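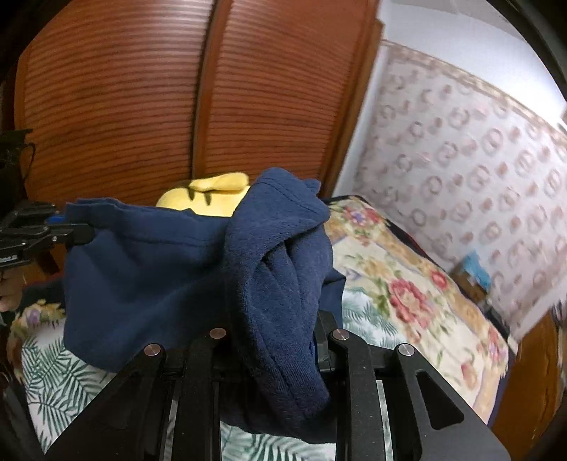 Back from the open day at Jastidex, written up on the train so excuse the state of it. February, freezing, 40 minutes late thanks to the bus. Missed the welcome talk. Got a lanyard and a biscuit.

The question on the poster was whether a machine can do the chores yet. Short version — some of them, slowly, if you aren't fussy about corners.

Started with laundry, as they all seem to. Hanane Ezzat runs that side and was very patient with us. Her view is that cloth is the worst thing in the house. A mug stays mug shaped. A fleece is a different shape every time you put it down, and a dark one hides its own folds, so the software can't tell a hem from a crease. They gather their folding examples with hand-held grippers, a person working them over an ordinary bed, patterned sheets and all. I asked why not a nice plain table. "Who folds on a plain table?" Fair enough.

They have 3,000 folds recorded so far. She wants a lot more, mostly of the awkward stuff — fitted sheets, anything with a hood.

Then the arm itself, doing tea towels. First one good. Second one good. Third one it picked up two at once and folded them together quite happily. Man next to me said his son does the same. Jumpers it won't try in front of visitors.

Upstairs was the shop-floor bit, shared with Cliltness, who do shelf stacking. Much further along I thought. Boxes are easy, boxes are all square. It put out 187 cartons over the morning according to the board on the wall, and a lad was standing by to turn the crushed ones round. Asked if it could do bags of crisps. Not yet. Bags are cloth again, more or less.

Queue for the Ferreira stand was 20 deep so I skiped it. Heard it was a window cleaner. If anyone got in let me know in the comments.

Would I have one at home? For towels, maybe, if it could work while I'm out and I didnt have to watch. For the rest of the pile, no. Price not mentioned anywhere and I did look.

Parking is free, cafe shuts at three, take a coat for the upstairs part.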